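Relabeling the bottles under the sink, part 2

Part one covered the sorting. This part covers the labels, which took longer than the sorting and produced more waste.

For anyone who skipped part one: I buy cleaning concentrate and decant it. Dish soap, floor cleaner, glass cleaner and a general-purpose degreaser all arrive in large containers that are awkward to pour from, and I move them into smaller bottles for daily use. Some of the smaller bottles are reused, some were bought empty. Over a couple of years the collection grew, the handwriting on the masking tape faded, and I reached a point where I was identifying liquids by smell. That is a poor method for anything kept near bleach.

The requirements were simple. Each bottle needs a code I can scan with my phone, which opens a line in a spreadsheet. The line holds the contents, the dilution, the date it was filled and which container it came from. The code also has to survive a wet hand and a fair amount of rubbing against the neighboring bottle.

I use barcodes for this and have been asked why I don't use QR codes. The scanner I already own is a Hurnik one-dimensional unit from a closed-down stationery shop, and it reads lines only. It also reads faster than my phone. A linear code is wider, and on a round bottle width is the main problem.

Materials

Labels: Jasness white polypropylene, 500 to the box, permanent adhesive. I tried paper first. Paper lasted until the first drip ran down the side, at which point the surface went fuzzy and the bars lost their edges.

Printer: a Bimo thermal transfer desktop model, secondhand. Direct thermal would be cheaper to run, but direct thermal print darkens with heat and I keep some of these near the dishwasher.

Ribbon: resin. Wax ribbon wipes off with degreaser. I tested this with degreaser.

Surface preparation

Rinse the outside, dry it, wipe with isopropyl alcohol and leave it alone for 10 minutes. Bottles that have held dish soap carry a film on the outside even when they look clean, and adhesive does not hold on it. My first batch went on after a rinse only, and the corners lifted within two days. The second batch got the alcohol wipe and has been in place since February.

Remove the old label if there is one. Warm water and a plastic scraper deal with most of them. Residue comes off with cooking oil, and then the cooking oil has to come off too, so budget for that. Text printed straight onto the plastic stays where it is. I considered sanding it off and decided that a scratched bottle was worse than a bottle with some small print on it.

Orientation

A linear barcode on a cylinder can go one of two ways. With the bars running parallel to the long axis of the bottle, the code wraps around the curve and the outer bars turn away from the scanner. With the bars running across the axis, like the rungs of a ladder, every bar bends but the spacing stays flat from the scanner's point of view. Ladder is the standard advice for small diameters, and it is correct. I ignored it on the first few because the other way looked neater, and then spent an evening rotating bottles in front of the Hurnik waiting for a beep.

If you do wrap the code, shorten it. Mine went from a long product string to a four-character code, which let me widen the individual bars and still keep the whole thing on the side facing me.

Application

Lay the bottle down on a folded towel. Touch the label down at the center first and work outward with a thumb. Starting from one edge gives you a slope by the time you get to the other edge, and polypropylene does not come up again cleanly. Several of mine have a slope. They scan.

Glare

Gloss labels on gloss plastic under a bright light will throw a streak right over the place you are trying to read. Tilt the bottle slightly off square and it moves somewhere else. Matte stock would solve this at the source and I will order it when the present box is finished, which at my rate of consumption is a long way off.

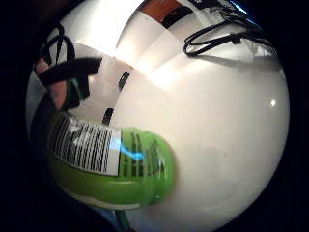 Green bottle, white label, bit of glare at the edge.

Results

First-pass read rate on the ladder labels is good enough that I stopped noting it. On the wrapped ones I got to 80 percent by shortening the code and could not get further. Those will be redone as each bottle comes up for refilling.

Kavinda Roy wrote after part one to suggest colored caps as a backup system for when the spreadsheet is unavailable. I have ordered a bag of mixed caps from Samarakoon. The thread has to match, and on reused bottles it often doesn't, so measure the neck before ordering.

Still open: where to keep the large containers. The cabinet floor is taken up by the trap and the shutoff valve, and the shelf above is not rated for the weight. Part three, when I have bought the brackets.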